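Teaching a gripper to pick up small cartons by hand: my demonstrations look fine but the robot copies them badly

Posted in Learning from Demonstration, 31 Mar 2025
2373 views

Hello all, and apologies in advance for the length of this.

I've been trying since December to teach our arm to lift medicine boxes and put them into a small basket. I don't drive the arm to do it. I walk up to the table with a hand-held gripper that has a camera on it, squeeze, lift, carry, let go, and then do it all over again with the box lying another way. The recordings go through Elar for sorting and then off to be trained overnight.

My trouble is with the grasp itself. When I play my own recordings back they look perfectly sensible to me, but when the arm has its turn it either nudges the box along the table or takes hold of one corner and stops there, as if it were waiting for me to come and help. Tins and bottles it manages nicely, so I don't think the arm itself is poorly.
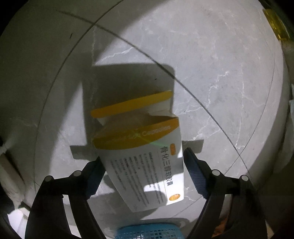 Carton of soft capsules in the fingers, blue basket below.

I hold the boxes at whatever angle comes naturally, and I do tend to tilt them. Is that the problem? Or do I simply need more recordings? I have almost 3000 at the moment, though a fair few of those are from my first fortnight and I wasn't very good at it then.

Any advice gratefully received, and thank you for reading this far!
Ziółkowski

Nadico
Helper, 4 years on the site

What a nice clear question, and please don't be disheartened, because cardboard catches nearly everybody out. I spent a whole winter on tea boxes and I still have opinions about them.

I don't think the tilt is your trouble by itself. A tilted carton is quite all right as long as you tilt it for the same sort of reason each time. What the robot can't make sense of is you coming in from the left on one go, from above on the next, and then changing your mind halfway down (I do this constantly when I'm tired, and I don't notice until I watch it back). It ends up learning a sort of average of the lot, and the average of two good grasps is very often a bad one. Your nudging sounds just like that to me.

I'd pick one way of approaching and stick with it for a whole session. Come in slowly, stop for a moment with the fingers open on either side of the box, and only then close. That little stop feels silly while you're doing it, but it gives the training something definite to hold on to. Look at your lids as well. The flaps on your carton are partly open in the picture, and an open flap changes the outline of the box quite a lot from where the camera sits. You can have some open and some shut, and I would, but do make sure you've recorded plenty of each.

As for numbers, I'd be inclined to take the early ones out before adding any more. I threw away my first 11 sessions in the end and things got better the very next morning. It hurt a bit, I won't pretend otherwise!

Pratinen

more data. also check your camera and your gripper width are on the same clock, mine were out by a hair and it closed late every time

Nadico
Helper, 4 years on the site

Pratinen's point about the clock is a good one and I should have thought of it. Ziółkowski, the easy way to check is to close the fingers sharply on nothing a few times, then see whether the recorded width drops at the same moment you see them meet. If it lags, put that right first and train again on what you already have.

Ziółkowski

Thank you both, that is so kind. I did the closing-on-nothing check over lunch and the width was indeed behind the picture, not by much, but you could see it once you knew to look. I've corrected it and set the training going again without the first fortnight. I'm also going to do a fresh session of the cartons tomorrow, all from the same side, with the little pause, and I'll put the new results up when I have them.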